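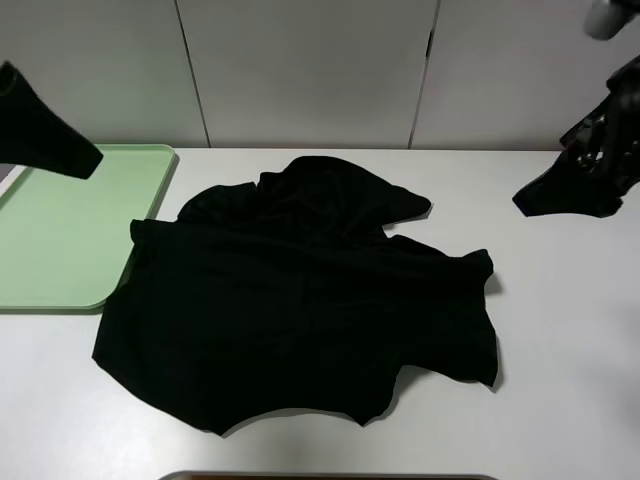
Figure 3.1. Black T-shirt in an unordered state on a white work surface, tray at left.

Unit 3: Flattening and Folding Knit Garments
Textile Care and Handling, course handout
Prepared by Liis Mockus. Revised in June.

3.1 Scope

Unit 2 dealt with flat goods (towels, pillowcases, napkins). A flat good has four corners and two layers at most after the first fold. A T-shirt has two layers before any fold is made, joined at the sides and shoulders and open at the hem, neck and cuffs. Most errors in the finished fold come from the flattening stage, so the larger part of this unit is given to it.

3.2 Terms

Body: the tube of fabric between hem and armholes.
Shoulder line: the seam from collar to the top of the sleeve.
Ridge: fabric standing above the surface with air beneath it.
Crease: a line pressed into the fabric, with or without a ridge.
Bunch: several ridges meeting in one place.
Ordered state: both layers flat, sleeves extended, hem straight.

3.3 Reading the garment

Find the collar first. It is the stiffest part of a knit shirt and fixes the orientation of everything else. In Figure 3.1 the collar and shoulder area is raised in a bunched fold, and a sleeve projects to the right with its edge curling upward. The hem runs in a wavy line along the lower side. A wavy hem usually means that the two layers have shifted against each other, and smoothing the top layer alone will not straighten it.

Dark fabric hides creases. Use the shadow at the edge of the garment instead: where the edge lifts, a shadow appears on the table. A light surface is preferred for this reason.

3.4 Flattening procedure

1. Clear the area under the garment. Cloth resting on the rim of a tray or on a table edge will not lie flat. Move the tray or the shirt.
2. Take the shirt at both shoulder seams, lift until the hem clears the surface, and lower it hem first.
3. Open the collar and set it centered over the body.
4. Draw each sleeve outward along the shoulder line. Do not pull from the cuff alone.
5. Align the side seams, lower layer first.
6. Smooth from the center outward with a flat hand. Do not press downward on a ridge.
7. Check the hem. If the layers differ by more than 2 cm, return to step 2.

3.5 Folding procedure (Ekley fold)

Turn the shirt face down. Fold one side toward the center so that the fold line meets the middle of the shoulder. Turn the sleeve back along the same line. Repeat on the other side. Bring the hem up to the base of the collar, fold once more, and turn the packet over. The collar should be on top and centered.

Place finished packets in the tray with the collars facing the same way. Sweaters and anything with a hood are covered in Unit 4.

3.6 Exercise

Work in pairs. One student disorders the shirt, the other flattens and folds it, 10 repetitions each, then change places. Record the step at which a restart was needed. Hand the sheets to Xolani Sithole before leaving.

Reading for next time: Kalniņš, chapter on knit recovery, up to the tables.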